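Can a robot tidy up after me yet?

My sister-in-law, Kolbrún Frandsen, asked me in April if she should hold off on hiring a cleaner and wait for a robot. She was half joking. I told her I'd look into it, and then I kept looking into it all summer, so this is the long answer.

The short answer is no. Hire the cleaner.

I should say where I'm coming from. I ran the packing side at Lorier for 12 years, a small firm that put together craft and school kits. Boxes, trays, pouches, things that go in other things. We had machines for the parts that never changed, such as taping and labeling. Everything else was hands. When people ask me about household robots, what I think about is that packing bench, because most of what we call housework is the same job. You pick up a thing, you know where it goes, you put it there, you close the lid or the drawer or the door.

We once had a salesman from Fusley come through and promise us a machine that would do the whole bench. I asked him what happened when a glue stick rolled. He said it wouldn't roll. I have thought about that answer a lot.

So when I read about robots now I skip the dancing and the backflips and go looking for the small stuff. Putting away pens is a good one. It's a chore a kid can do (whether the kid will do it is another matter), and it has most of the hard parts in it. Two arms, a pencil case and a few things off a desk is about as near to my old bench as it gets.
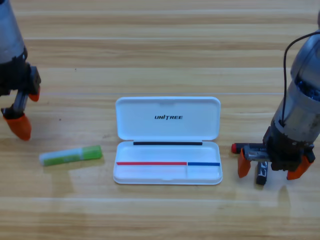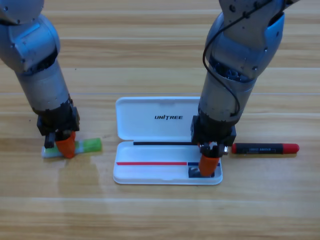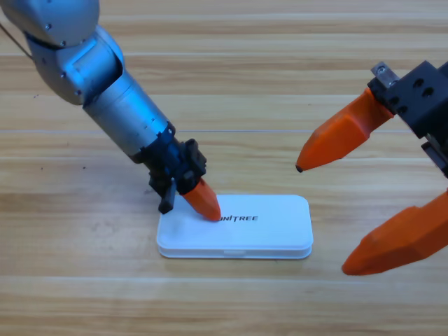 Two arms with orange fingertips and one white case, open in the first two and with its lid on in the third.

Look at the list of what has to go right. A glue stick is round and smooth and lies flat on the table, so the fingers have to come down on it without sending it off sideways. A battery is short and fairly heavy for its size. If you grab it near one end it wants to tip. Then there's the tray, which is shallow and has a raised rim, and you need to set the thing down inside the rim and let go without dragging it back out with you. Your own fingers do all of this while you talk on the phone.

Then the lid. At Lorier the lid was where new people lost the most time. A lid has to be lined up, and then it has to be pushed in the right place, and you feel for the moment it catches. I could tell from across the room when somebody had closed one badly, just from the sound. A gripper can press on a lid. Knowing that the lid has caught is a different skill, and I don't know how well any machine I've read about has it.

Rhodri Watkins, who worked the bench next to mine and now fixes conveyors for a living, thinks I'm too hard on them. His point is that arms like these used to need everything in the same spot every time, down to a hair. Move the part a finger's width and the arm would close on air. Now people show the arms a job over and over and the arms pick up the general idea, so a part can be in a somewhat different place and they may still get it. He's right that this is a big change. I would have laughed at it when I started.

But a house is worse than a bench. On the bench I had good light and a clear surface — nobody's mail, no cereal bowl. Kolbrún's kitchen table has 3 kids' worth of stuff on it by four in the afternoon. The pencil case is under a coat. One of the pens belongs to the school and goes in the bag, and one is dried out and should be thrown away, and the only way to learn that is to try it on the back of an envelope.

There's also speed. I used to do 70 pouches in a slow hour. For a factory, slow can be fine if the machine runs all night. At home I think slow might be fine too, more than people expect. If something took until morning to clear the table I'd be asleep for it. What I couldn't live with is having to check it. If I have to come down and see whether the batteries ended up in the case or on the floor, I may as well have done it myself.

What I told Kolbrún is that shops will get there first, on jobs where the parts come in a tray and the table is kept clear. Some of that work I'd call close. Laundry, dishes, toys, a kitchen table with a family around it, I'd put a good deal further off, and I'm not going to guess at a year.

She hired the cleaner. He comes every second week and he does the pencil cases too, if you leave them out.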